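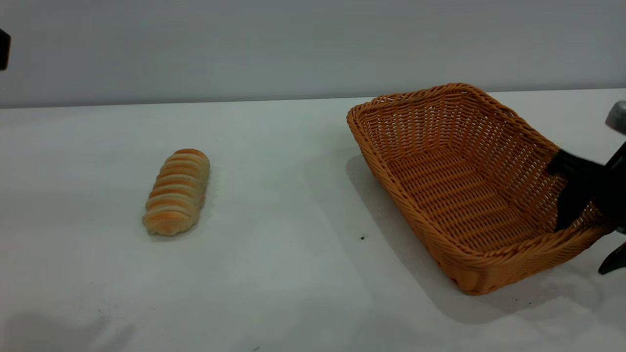 4.2 Waiting for the second line

When we first sat down with traders in Skollard, we expected to hear mostly about fares, and we did hear a good deal about them. What people really wanted to talk about, though, was the branch to Trandoris, promised so long ago that some of them had planned shops and marriages around it. 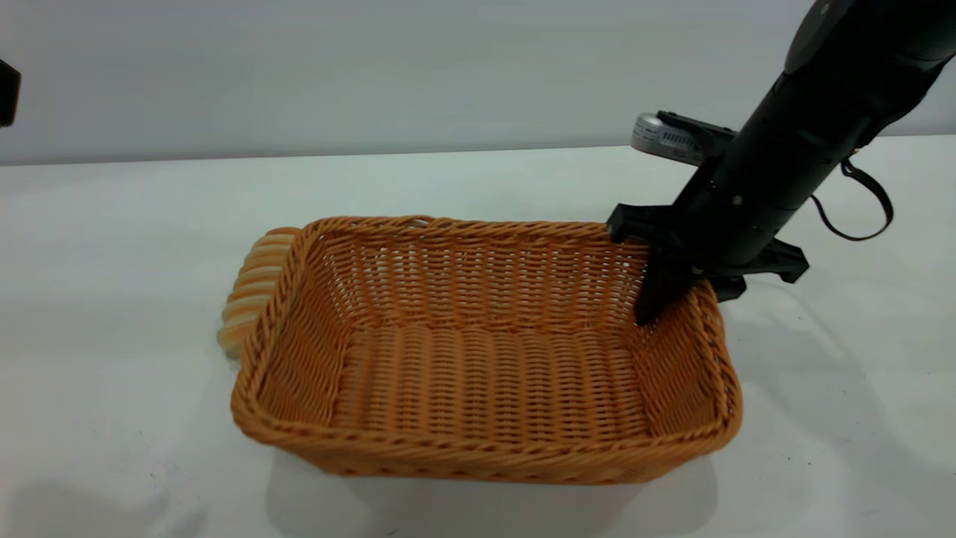 Of the 269 households in our survey, many still send goods by road, over a distance the state's own planners would like to see served by 3 trains a day.

Figure 2. Main reason given for choosing road over rail, by household, Skollard and Trandoris.

The pattern in Figure 2 will not surprise anyone who has stood at the Heydari junction with a heavy load (we have, more than once!) and watched the connecting bus pull out early.

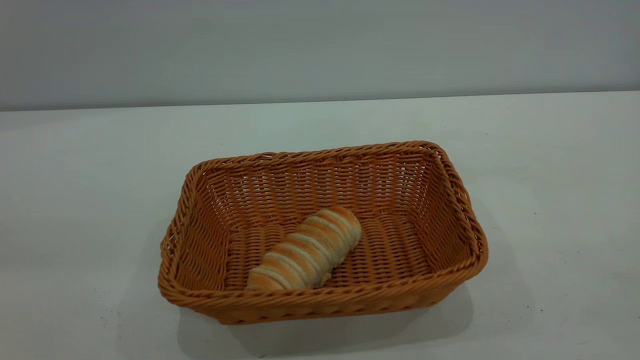 Officials were generous with their time, and they told us that money for the branch depends on a federal list that is redrawn with every budget. Traders knew this too, and were fairly patient about it, but they wondered why the Rilance line had moved ahead of theirs. 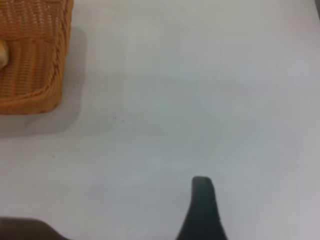
Rilance got its line for the cement, one trader told us, and we have only tomatoes, which can't wait for a budget. Several others in the same group agreed with her, and the talk went on to cold storage, a subject we take up in the next section.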